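4.2 What people did with their reminders

I went into this part of the study expecting phones to win easily, and they didn't. Of the 60 households we followed through February, 28 still kept their main chore list on a shared board or a sheet of paper. Tia Hulme, who coded the interviews with me, had guessed something closer to that, and she has been nice enough to mention it only twice.

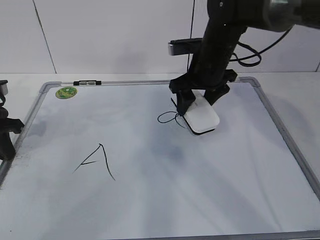

Figure 3. A whiteboard with smudges left from erasing and a letter "A" in black marker.

We logged 598 reminders in total. The short ones got done fastest – a single word or even an initial was plenty for people who lived together. Long, polite ones just sat there, especially in the Narside homes (mine included, I'm sorry to say).

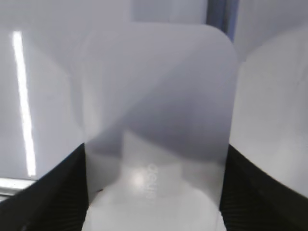
Did it matter who wrote the reminder?
Less than we thought, although teenagers were slower to act on notes from a parent than on notes from each other.

Old notes were a real headache for coding. Rezende counts a reminder as dead after a week, but our families happily left things up far longer and still meant them! We settled on 14 days and stuck with it.

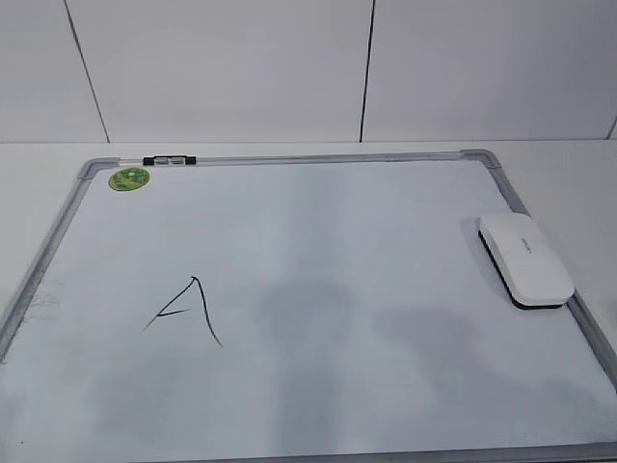
Coding and agreement

Tia and I each read every entry on our own, then met to argue. Most of the arguing was over entries like "milk?", which could be a request, a question or a complaint. We ended up calling those requests, and I still go back and forth on it.
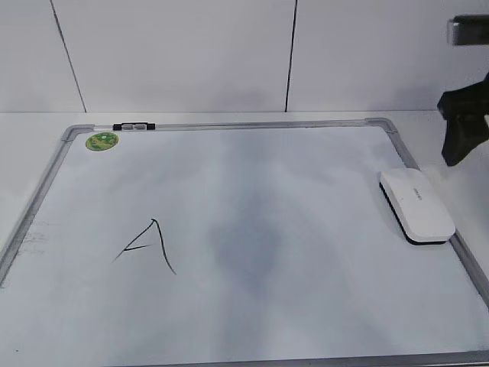
4.3 Reminders that moved to a phone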